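문을 열자마자 섬유유연제 냄새가 났다. 히나 우스마니의 작업실은 세탁실과 주방 사이에 있는 좁은 방인데, 벽 한쪽이 전부 선반이고 나머지는 거의 작업대다. 그는 이 방에서 정리법 모임 '클룰루멕스'를 꾸린다. 회원은 69명. 처음에는 이웃끼리 옷장 사진을 주고받던 메신저 방이었다고 한다.

"저는 치우는 게 정말 좋아요! 이상하게 들리죠? 그런데 서랍 하나를 다 비우고 바닥을 닦을 때 그 기분, 그건 여행 가는 것보다 좋을 때도 있어요."

그의 방식은 단순하다. 일단 한 칸만 꺼낸다. 방 전체를 뒤집는 일은 절대 권하지 않는다고 했다. 예전에 부엌 수납장을 한꺼번에 비웠다가 밤늦게까지 냄비 사이에 앉아 있었던 기억 때문이다.

"그날 저녁은 컵라면이었어요. 냄비는 다 나와 있는데 올려놓을 데가 없어서요."

가장 공들여 설명한 것은 수건이었다. 세 번 접어 세워 꽂으면 아래쪽 것을 꺼낼 때 무너지지 않는다. 그는 말하면서 벌써 한 장을 접고 있었다. 접는 선을 손날로 쓱 누르고, 모서리를 맞추고, 다시 펴서 처음부터 보여 준다. 두 번째는 더 빨랐다.

"이걸 배우러 온 분이 다음 주에 사진을 보내 주셨는데요, 수건만 한 게 아니라 행주까지 전부 세워 놓으신 거예요. 제가 더 신났죠."

수납함은 플로르칸스 것을 오래 썼고, 요즘은 모레로의 얕은 상자도 섞어 쓴다. 뚜껑이 없는 쪽이 손이 간다고 했다. 라벨은 손으로 쓴다. 프린터를 샀다가 한 달 만에 조카에게 줬다. 가게에 가기 전에 서랍 깊이부터 재라는 말은 인터뷰 내내 여러 번 나왔다.

작년 11월에는 동네 찻집 외즈칸의 창고를 회원들과 함께 정리했다. 꼬박 6시간이 걸렸다. 찻잔은 36개씩 나눠 상자에 담고, 자주 쓰는 것은 허리 높이로 옮겼다.

"주인분이 다음 날 전화하셔서 찻숟가락이 어디 있냐고 물으셨어요. 제가 너무 잘 넣어 둔 거죠. 그 뒤로는 꼭 주인이 직접 자리를 정하게 해요. 저희는 옆에서 닦고 접고, 자리는 쓰는 사람이 고르고요."

작업대 위를 비워 두는 습관에 대해 묻자 그의 말이 빨라졌다. 펼칠 자리가 있어야 접을 수 있고, 접을 수 있어야 넣을 수 있다는 것이다. 그래서 하루를 마칠 때 꼭 상판부터 닦는다. 전화기도 안경도 올려 두지 않는다. 가끔은 다 닦아 놓고 괜히 한 번 더 들여다본다고 했다.

다음 모임의 주제는 양말이다. "양말은 할 얘기가 너무 많아요. 두 시간 가지고는 모자랄 것 같아서 벌써 걱정이에요." 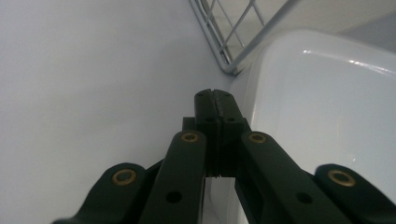 걱정이라면서도 그는 웃고 있었다. 짝 잃은 양말만 따로 모으는 주머니를 만들 생각이고, 회원들에게도 집에 있는 것을 전부 가져오라고 해 두었다. 혹시 누군가의 양말이 다른 집에서 짝을 찾을지도 모른다고, 그는 꽤 진지하게 말했다.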